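Wanted: one sceptical pair of hands, Baltness shared workshop

We are building a two-armed sorter for brake parts, pads in one tray and shoes in the other. I doubt it will ever beat a person with a bucket.
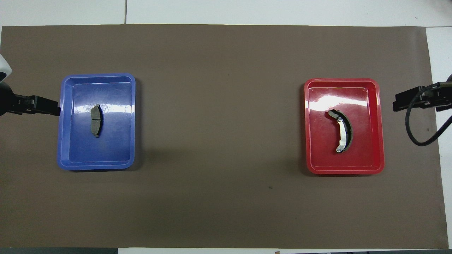

Benkirane wants 500 clean runs by December, and I want someone who will write down the bad ones. Wednesdays, 16 weeks, no pay — tea and bench space only. Wiring helps. Faith doesn't.

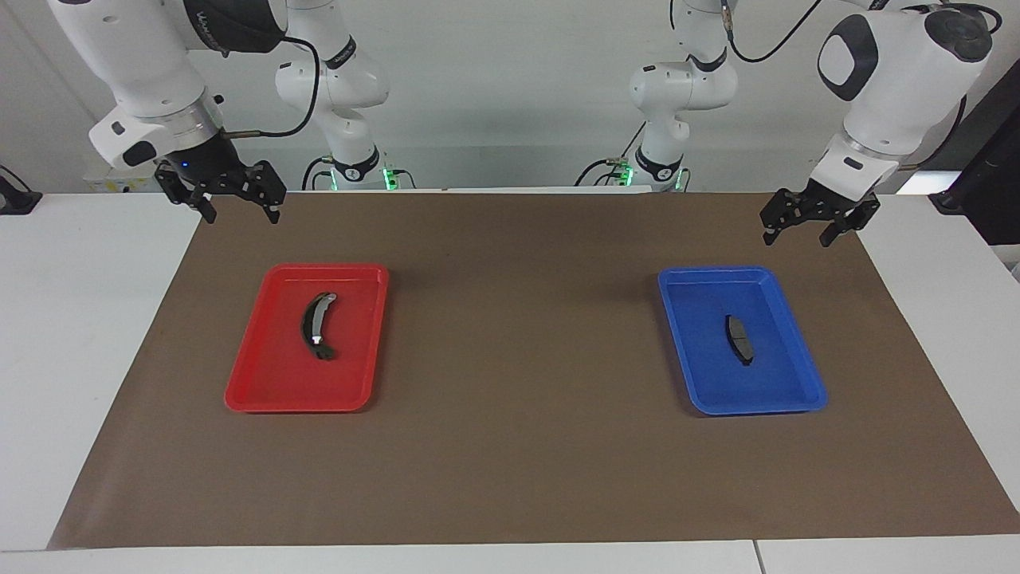

Last year's members ask whether Codus will share the logs this time. Yes, all of them. Leave a note at the Zestier desk.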